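Ciloro Whiteboard Notes

A text collection of meeting notes copied by hand from office whiteboards, with a small script for searching them.

Maintained by Maritza Pacheco and Faith Kioko
Last updated 28th September

What is in it

Ciloro holds 351 notes. Each note is the full text of one whiteboard as it stood at the end of a meeting, typed out by one of the two maintainers. The notes come from 41 meeting series at three offices: Wetell, Quansah and Trotiseo. Most are in English. A few of the Quansah notes switch to Spanish for a line or two, and those lines were left as written.

The collection is text only. Drawings and arrows were turned into words where we could do it in one short line, and marked [drawing] where we could not.

Files

notes.csv – one row per note
series.csv – one row per meeting series, with office and general topic
search.py – plain keyword search, no packages needed
CHANGES.txt – what changed in each release

Columns in notes.csv

note_id: a number that never changes, even if a note is later removed
series_id: matches a row in series.csv
office: wetell, quansah or trotiseo
surface: board, paper_on_board or flipchart
text: the note itself, with line breaks kept as \n
unclear: how many words we could not read
typist: mp or fk

The surface column was added in version 2. In the first version everything was labeled board, and several people asked why some notes were so much shorter than others. A sheet of paper taped to the board has less room, and writers tend to use bigger letters on it. 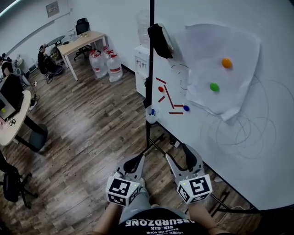

How the notes were typed

One maintainer typed each note and the other read it against the original. Spelling mistakes were kept. Abbreviations were kept too, even the ones we had to ask about. Where the two of us read a word differently and could not settle it, the word is written as [?] and counted in the unclear column.

Text that had been crossed out but could still be read is inside double square brackets. Text that had been wiped was left out, even if faint marks were still there.

Names, phone numbers and email addresses were replaced with [name], [phone] and [email]. Job titles were kept unless only one person at that office could hold the title.

Using the search script

Run it from the folder that holds the CSV files:

python search.py budget
python search.py "next steps" --office quansah

Results print in note_id order. The search ignores upper and lower case but does not match plurals, so try both forms.

Known problems

Trotiseo is thin. Most of its teams moved to shared documents before we started, and the notes we have lean heavily toward facilities and scheduling.

Column order on a board is a guess in some notes. We read left to right, then top to bottom, but people fill in corners last.

Some flipchart notes run over several sheets. These are stored as one note with [new sheet] between the parts.

Terms of use

Free for teaching and for study. Please do not try to work out who wrote a note. If you publish something based on the collection, name it and give the version number.

Next release

Planned for November. It will fix the column order in the notes readers have reported and add a date range to series.csv. Send corrections to either maintainer with the note_id in the subject line.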